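4. Setting up a resolution watch

Peltach follows draft resolutions and statements as they move through international bodies and alerts you when a text changes. It does not know what a vote means, and the alerts can sound surer than they should. Read this section before you turn any of them on.

4.1 Choosing sources

1. Open Watches and select New.
2. Pick a body from the list. Start with one. People who tick everything tend to stop reading by the second week.
3. Under Documents, choose Drafts, Adopted texts or Statements. Drafts is off by default.
4. Set the language. If you choose more than one, Peltach compares the versions and flags differences. Most of these flags are translation choices and carry no policy weight.
5. Select Save.

Note: A leaked draft can be added by hand with Import. Peltach will label it "Unconfirmed" and keep that label until an official copy appears. Do not remove the label to tidy up a report.

4.2 Reading the wording score

Each change gets a score from 0 to 16. The score is meant to show how far a phrase has moved, say from "condemns" to "expresses concern". The supplier, Prusmont, calls this a measure of diplomatic strength. We would call it a word list with weights attached. Treat anything under 9 as noise unless you know the file well.

1. Open the change and select Side by side.
2. Read both paragraphs in full, including the ones marked unchanged.
3. Check the voting record yourself. An abstention is stored as "no position", and plenty of delegations would object to that.
4. Add your own note before sharing.

Caution: The Forecast tab gives a percentage chance of adoption. It was tuned on roughly 500 past texts, and most of those passed. A tool that guessed "yes" every time would look pretty good on that set. Leave Forecast off for briefings.

4.3 Display and background

The reading view can be set against one of three backgrounds. It makes no difference to the data.

1. Go to Settings, then Display.
2. Under Background, choose Plain, Sibiya or Flurura.
3. Select Apply. Allow up to 2 minutes on older machines. 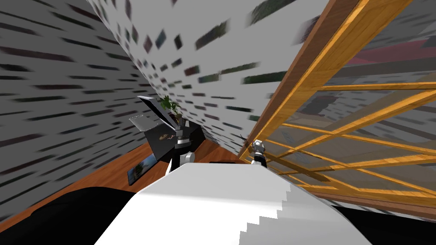

Figure 4. Wood-framed glass panel.

4.4 Sending alerts

1. Under Recipients, enter each address on its own line.
2. Choose Digest or Immediate. Immediate sends every change, commas included.
3. Send a test alert and open it on a phone - the score column is sometimes dropped on small screens.

Note: Alerts do not say who proposed a change unless the source does, and it rarely does. If a recipient asks, the answer is that Peltach has no record.

Questions on this section go to Žydrūnas Vaher, who keeps the list of known errors. The list was last updated in March.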